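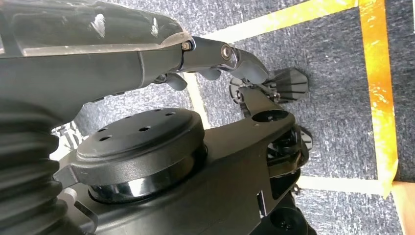
The wrist and gripper of one of the arms, with the taped carpet behind.

Equipment plan: what we are buying before January

The budget for the robot bay at Trurkcombe has been agreed, and orders go out at the end of this month. Most of it goes on wear parts and floor work. A second arm was the first thing asked for, but it has been held over to next year.

Gripper parts come first. We have allowed £1,688 for finger pads, pivot bolts and a spare linkage, all from Rellus, who quoted a delivery time of 11 working days. The rubber tips are the part we get through fastest, so please log each change on the sheet by the door. Without those entries we are guessing at the reorder level, and last year we guessed low.

The second line is £1,059 for covers and bellows. Clear covers pick up scuffs and streaks in normal use and will only be replaced if they are split or no longer sit flat. Bellows are different – a small tear lets dust in, and a repair to the joint costs far more than a new boot. Report any damage the same day.

Marking out the floor is the cheapest item at £60, which covers new tape in yellow and cream. The Stanlow site uses painted lines, and we looked at doing the same, but paint on carpet is hard to undo and the layout may change again when the second arm arrives.

Huỳnh have offered a service contract for both sites. The price is fair, but it does not include call-outs at short notice, and we have asked them to quote again with those added. No decision will be made until we have that figure.

Requests for anything not listed should be sent to the workshop inbox by 15 Oct 2026. Include the part number, the supplier and the quantity needed.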